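**Progress report to Starnent, simulation work package, August 2023**

Status: behind plan, and I would not release the next payment on the strength of the summary Dernus sent you.

Their summary says the stall fault is "resolved in simulation." I have read the run logs and I don't think that claim holds up. The batch was meant to be 2,000 runs. It stopped at 1,553 when the job crashed, and the remaining runs were dropped without a note. The success rate in the summary is worked out on the runs that finished, so whatever was happening when the job went down is left out of it.

The fault itself is the same one we reported before. The arm comes down over the part, the wrist joint goes past its torque limit, and the controller keeps pushing for a while before the protective stop trips. On hardware that delay is a safety matter. A person reaching into the cell would be counting on a stop that comes late. The Skarnora controller update was supposed to shorten the delay. It did so in most runs, but in 4 of them the stop never tripped at all, and those runs were logged as "completed" because the arm reached its end position. I asked for them to be reclassified. They have not been.

Dernus blames the contact settings in the simulator. Maybe so. But they used the same settings to show that the fix works, and I don't see how the settings can be wrong for the bad runs and right for the good ones.

There is some real progress. The replay tool now works, and run 2,137 from the earlier series can be played back step by step with joint torques alongside. That run shows the late stop clearly, and it is the best evidence we have. Jakubowski has agreed to lend bench time for a check on a real wrist joint, though we have no signed agreement yet.
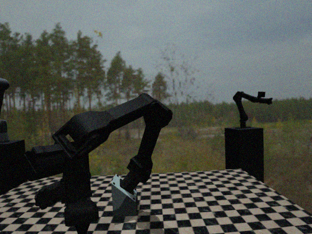
Is the update safe to put on the physical arms? Not until the missed stops have been explained and the full batch has been run again without a crash.

Requests for the coming period:

- Hold the hardware trial until October at the earliest.
- Pay for the repeat batch only if crashed runs are counted as failures.
- Get the Jakubowski bench agreement in writing - an email will do.

Dernus wants to keep the original trial date. I have told them I won't sign for it. Spending is within budget so far, mostly because the trial hasn't started.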